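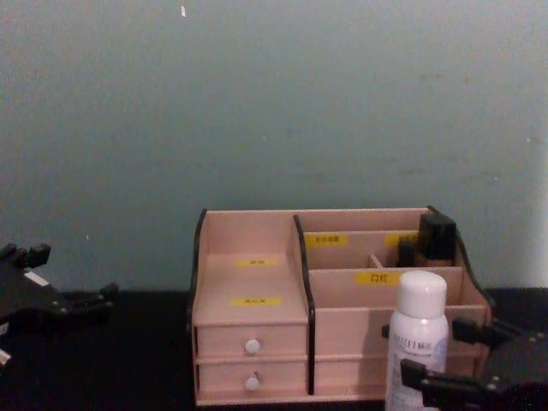
My sister thinks a person should own one kind of vinegar, possibly none, and that anybody who makes their own cleaning products has too much free time or a podcast. She told me this over the phone while I was peeling oranges into a jar. I said I had neither. She said give it a month.

So, May 9, 2019, and I am in the third week of giving up store-bought cleaners. It began with the receipt. I'd gone into Potgieter for sponges and come out having spent 50 dollars on a bathroom spray, a different bathroom spray for the other part of the bathroom, a granite thing (I don't own granite), and something called Lutalholm Daily Shine, which smelled like a dentist on vacation. I forgot the sponges.

The orange peel business goes like this. You pack peels in a jar, cover them with white vinegar, and leave it in a cupboard for two weeks while your family asks what died. Then you strain it and cut it half and half with water. I used a coffee filter the first time, which took an entire evening. The second time I used an old T-shirt and was done before the kettle boiled. The T-shirt was from a 10K I signed up for and did not run, so it has finally done some work.

Results so far. On the stovetop it's good. On the faucet it's very good, I'd go as far as smug. On the bathroom mirror it left streaks you could read a bus schedule through, and I went back over it with plain water and a newspaper like my grandmother did. Don't put it on marble or any other natural stone, the vinegar eats it. And don't ever mix it with bleach, which I knew, but my neighbor on Horside apparently didn't, and she had to stand on the porch for an hour with the windows open.

Baking soda I am less sold on. Every website wants you to pour it down the drain with vinegar and admire the fizz. I've done it 3 times and the drain is exactly as slow as before, only now it has been entertained. What fixed the drain was a plastic strip with teeth on it, and I won't be describing what came up.

The money side, for those of you who wrote in about it last time: a jug of vinegar and a box of soda came to less than one bottle of the Drudau lemon stuff I used to buy, and I'm still on the first jug. The oranges I was eating anyway. I am not counting my labor, which at my usual rate would make this the most expensive faucet in the county.

My sister called again last night. She wanted to know whether the orange one works on stove grease, asking for a friend. I'm mailing her friend a jar. Grapefruit goes in the cupboard tomorrow, and if that one's a disaster you'll get the whole story in July.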